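Teaching > Robot Learning > Handouts > Gathering examples
October 21, 2019
Notes by the course tutor, Skadlow lab

Session 5: where the examples come from

Quick notes, will tidy later. Read before the lab slot, not during it.

Last time: policy = thing that maps what the robot senses to what it does next. Fine. But it has to be fitted to something, and for imitation that something is people doing the task, again and again, with the sensing switched on. Today is all about that part. Less maths, more faff.

Words first.
Example (or episode): one go at the task, start to stop.
Observation: what the sensors gave at each moment.
Action: what the hand did next, in numbers the robot can use.
Operator: the person doing it.

The running task is the Wollar one — shop counter, packing: items, basket, paper bag. Everyday stuff, bendy, awkward. Bags of crisps crumple differently each go, and paper gives way under the fingers. Good test for exactly that reason.

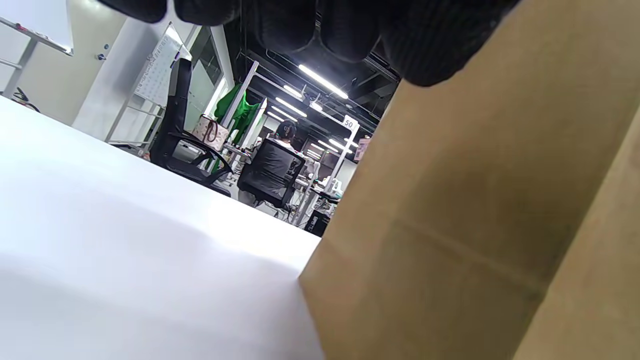
Two kinds of view matter. One near the hand, one up at the head. The near view moves with the fingers so contact takes up most of the picture, but the thing being handled can block nearly everything else. The head view keeps the layout but fingertips are small and often hidden. Use both if you can. If you have to drop one, train without it and see what breaks, don't guess.

Time alignment. Every stream has its own clock and they drift. Line them up before you cut into episodes, not after. Check by eye on a sharp event (hand touches table, say). In the Grudeck set 113 episodes had to be pulled for bad alignment and the training loss looked perfectly normal the whole time. So loss won't tell you. Look at the data.

Starting layouts. Beginners put everything back in the same place after each go, because it's tidy. The policy then learns the place and ignores the object. Move things. Swap sides, turn the bag, change what's in the basket. Write the layout down before the go starts.

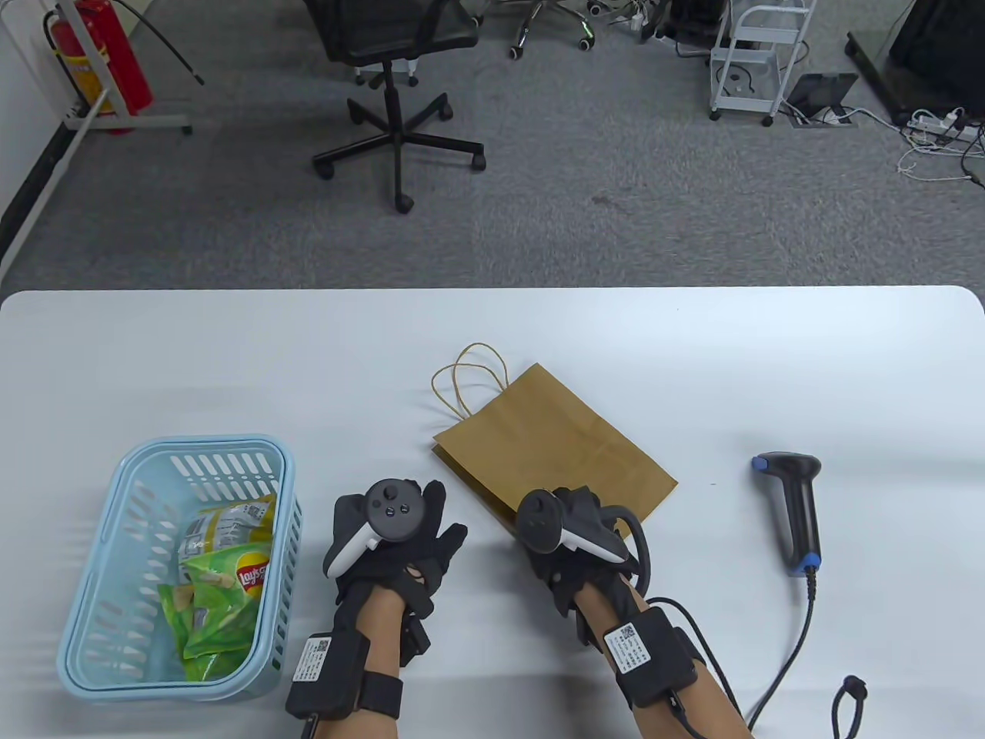

What counts as the action depends on what you strap to the operator. Joint angles from a glove tell you about finger shape and very little about where the hand is in the room, so something else has to supply position. A controller fixed to the back of each hand, over the glove, is one way of doing it. Then you've two devices per hand and the offset between them matters: if the controller slips, every wrist pose after that is wrong by the same amount. Recheck the offset between blocks. Cables too, give them slack, a tugging cable changes how poeple reach and that ends up in the data.

Also the gap between a human hand and the robot's. Five fingers onto fewer is a choice somebody makes, and it should be written down with the version number. Kikuchi (the retargeting code we use) has a config file for this. Don't edit it in place, copy it.

Which goes to keep. Not only the perfect ones. A policy that has only seen clean runs has no idea what to do once it's slightly off, and it will be slightly off. Fumbles that get put right are worth a lot. Fumbles that are abandoned, keep them but label them. Wrong labels are worse than none.

Numbers for the lab set: 721 goes recorded, 409 kept after checking. Split by layout, not at random by frame. Neighbouring frames are near copies, so a random split puts almost the same picture in train and test and your score means nothing.

Blur. Fast moves smear the near view. Temptation is to throw these out. Don't, or at least not all — the robot's own camera will blur when it moves as well. Throw out only if you can't tell what the hand is doing from any of the streams.

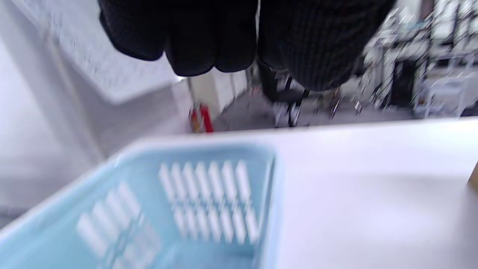

One reader of the draft notes asked whether operators should simply be told to slow down, as slower goes would be easier to label and less jerky for the arm to copy. Partly, yes. Slower is easier to label. But people who are told to go slow start pausing in mid-air, and the policy learns to pause, and then sometimes it never un-pauses. Better: natural speed, then resample in time afterwards and drop the long still stretches at the ends. Keep the short stops before a grasp, they're real.

For the lab: bring a written protocol, one page. Layouts, what starts a go, what ends it, what makes it a fail. Swap with another pair and record from thiers without asking them anything. Wherever you had to guess, mark it and hand it back.

Reading for next time is in the folder, skip the appendix.

Last updated: split rule and lab task added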